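Search this blog Search Go

Laundry: still not solved

July 13, 2024
By Sushil Mathur

Quick one, I have a train to catch. Somebody in the comments asked again when they can stop doing laundry. Short answer, not this year. Longer answer, well.

The washing part got automated before my mother was born. Everything either side of it is still us. Picking stuff up, getting it into the drum, getting it out again, folding. Four chores pretending to be one. And the one everybody demos is folding, because it looks great on video. T-shirt, flat table, nice lighting. Fine.

Loading is the one I care about. Sounds easy. Drop clothes in hole. But a basket of clothes is a mess of things with no fixed shape, a sleeve is wrapped round something else, you pull one shirt and get three. Or you get half of one and the rest trails over the lip of the door.

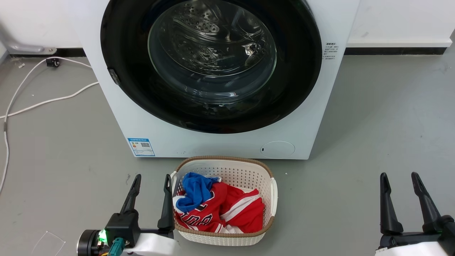
Then the door. People do the door with a hip or a knee and never think about it. A two-armed setup has to find the catch, pull, get out of the way of its own door, and then come back for the basket. I timed a clip Ruddock put out in March and the door was most of it. They'd sped the clip up too, small text in the corner.

Lollis does it slower but leaves the fumbles in, which I respect. Tesonstead says 2,831 loads on their page. Loads of what? Towels? One red shirt over and over? Doesnt say. I wrote and asked, no reply yet.

Price, since you'll ask. I'd pay 2,000 dollars for a thing that did whites and darks and never once shrank a sweater. I don't think anyone is anywhere near that number. Laltura wont even give a number.

So no, not yet. Closer than I thought last year, teh grasping has gotten way better, and I'd trust one with towels. Not with wool. Folding next time, if I get to it. Send clips, unsped ones please.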